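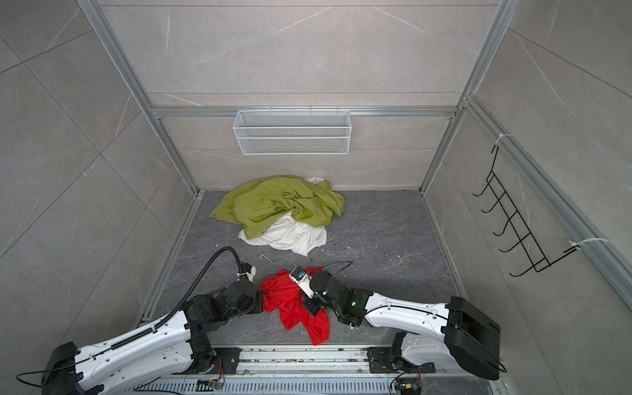

Chamado 1696 — Célula de triagem têxtil, Kultoscombe
Estado: em aberto. Prioridade: 4
Sintoma: peças emaranhadas no monte; o ciclo passa o limite de 990 s e pede operador.

Registo 1. Parâmetros de preensão repostos no controlador Brekke. O alarme repete-se no turno de domingo.

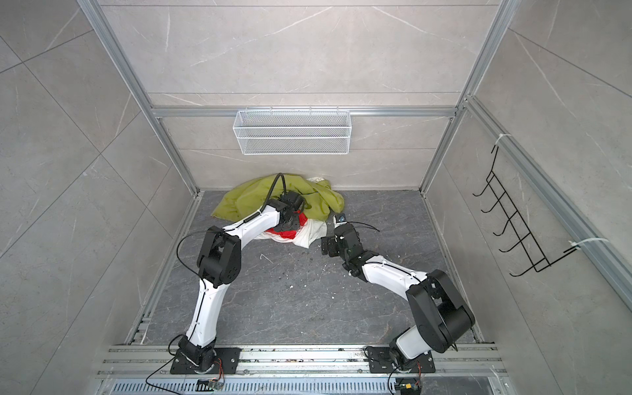 Fig. 2: pinça esquerda sobre o monte, pinça direita ao lado.

Registo 2. Detritos brancos no piso, pó na calha frontal. Limpeza pedida à Redetti. Separação de cores sem alteração no software. 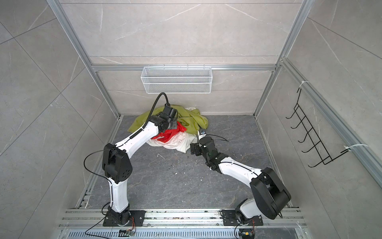

Ulla Söderlund respondeu que o alarme tira uma pessoa da dobragem 7 vezes por turno — o posto novo de supervisão não consta da escala e ninguém recebeu formação para rearmar a célula.

Registo 3. Formação marcada com a Stenirden. Limite do ciclo mantido até lá.

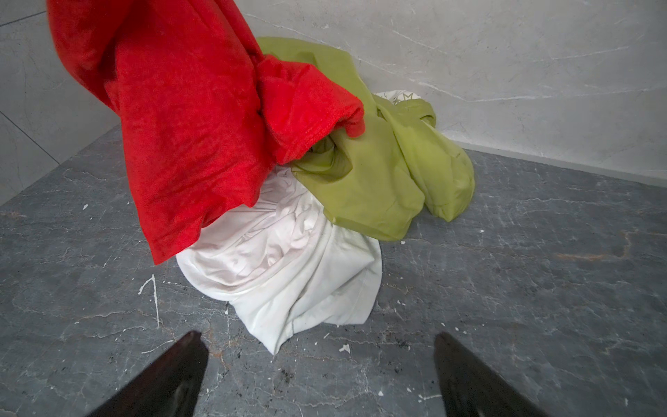
Fig. 4: vista do punho, pano vermelho suspenso acima do branco.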